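Finishing One Board Six Times (Okay, Four)
Summer Materials Project, final report
Stefaniia Zhuravel
7/29/19

My original plan was to compare six wood finishes. I got through four, and I only really got to know one of them, so most of this report is about that one. If you want the numbers for the other three they're in the table at the back of my binder, and you're welcome to them!

The question I started with was pretty simple. My grandmother has a kitchen bench from Kiltunwood with a deep orange shine on it, and after all these years you can still see every line in the grain. I wanted to know how you get that color without the wood ending up looking like plastic. My first guess was that the color came from the stain and the shine came from the top coat, and that the two had nothing to do with each other. I was wrong about the second half.

I bought my practice wood from the scrap bin at Vakulenko, the lumber place by the bus depot. They let me dig through the offcuts for almost an hour (thank you, and sorry about the mess). I picked pieces with knots on purpose. My advisor thought that was a mistake and that I should go for the cleanest boards I could find, so that every sample matched. She had a point, but the bench at home has knots, and I wanted to see what happens around them.

Sanding took forever. I started coarse, went finer, wiped everything down, and then found scratches I'd missed as soon as the stain hit them. Stain is brutal that way. I redid two boards completely and I'm still not happy with one of them. My shoulders weren't happy with any of it.

For the stain I used Brimen cherry, wiped on with a rag and wiped off again after 15 minutes. On the clear parts of the wood it came out a nice even orange. The knots drank it up differently and went darker, with streaks running out of them along the grain. I loved that look. My lab partner said it looked dirty, so we agreed to disagree.
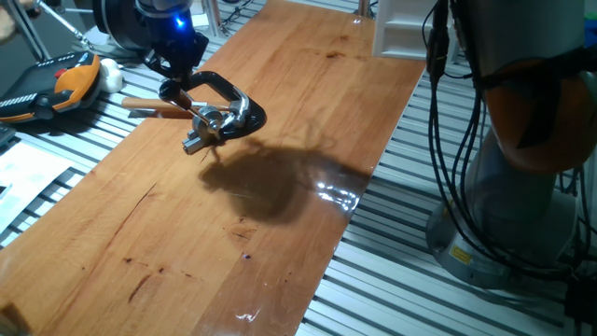

The top coat was where things got interesting. I used a gloss lacquer from Ellance and put on thin coats with a light sanding in between. After the first coat I was so disappointed! It looked cloudy and kind of sad. By the third coat the color had warmed up a lot, and it kept getting deeper from there, even though I hadn't touched the stain again. So the top coat does change the color, or at least how you see it, and that's the part I'd gotten wrong.

To put a number on it I borrowed the gloss meter from the physics room and took 12 readings on each sample. I also ran a scratch test and a wet glass test, where you leave a glass of water on the board overnight and see if it makes a ring. The lacquer did fine with water and not so great with scratches. A key left a white line I could feel with my fingernail.

One problem I didn't plan for was glare. A really glossy board is hard to judge, because the reflections hide the surface and any little speck of dust looks huge. I ended up tilting the samples and checking them from low down by the window, which worked much better than staring straight at them under the ceiling lights. I'd tell anybody repeating this to sort out their lighting before they write down a single score.

If I did it over I'd cut all my samples from one long board, test fewer finishes, and try a satin lacquer next to the gloss. I'd also buy more rags. The rest of the can is in the finishing cabinet with my name on it, and anyone in next year's group can use it up.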